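Progress report to the funder: hand-held gripper demonstrations, Plorndale site
Posted in June by the Fotent data team

This site uses cookies to remember your settings. Accept | Manage preferences

This report covers the second stage of the Rurside project, in which people record short tabletop tasks with hand-held grippers so that a control policy can be trained on them. Work was carried out at the Plorndale site. The stage one report covered rig assembly and calibration and is not repeated.

Recording

The total number of episodes recorded to date is 1965. Of these, 513 were recorded in the current period. The lower rate was planned. Two-handed tasks take longer to set up than the single-handed ones that made up most of stage one, and the operators had to be retrained on the start and stop procedure.

The task list now has 17 entries. Five are two-handed. In the two-handed group the operator works at a table with a gripper in each hand and brings both sets of jaws to a small item or the dish it sits on. Position and orientation of each gripper are recovered from the marker cube on its body, so the operator is asked to keep the cubes facing the head camera for as much of the episode as the task allows.

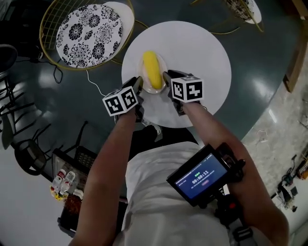
Episode length is kept short. Long episodes tend to contain pauses and second attempts, and the model copies both. Operators can read the elapsed time from a monitor on the rig and are told to discard any episode in which they stop to think. Discarded episodes are not included in the totals given above.

Quality checks

Each episode goes through Duda, our review tool, before it is added to the training set. Duda flags lost marker tracking, dropped frames and mismatched clocks between the two grippers. The most common fault this period was lost tracking on one gripper when the other arm passed in front of it. Moving the item closer to the middle of the table reduced the fault but did not remove it. A revised cube bracket, angled toward the operator, is on order.

Glare from polished surfaces was raised as a risk in the stage one report. It has had no measurable effect on tracking, and we propose to close the item.

Training

A first policy was trained on the single-handed episodes only. It reaches the item reliably but closes the jaws too early on soft or rounded objects. We will add more of these objects to the list before training again. No policy has been trained on the two-handed data yet.

Next period

Fit the new brackets and repeat the calibration. Continue two-handed recording at the present rate. Retrain with the wider object set. Spending is within the approved budget and no change to the schedule is requested.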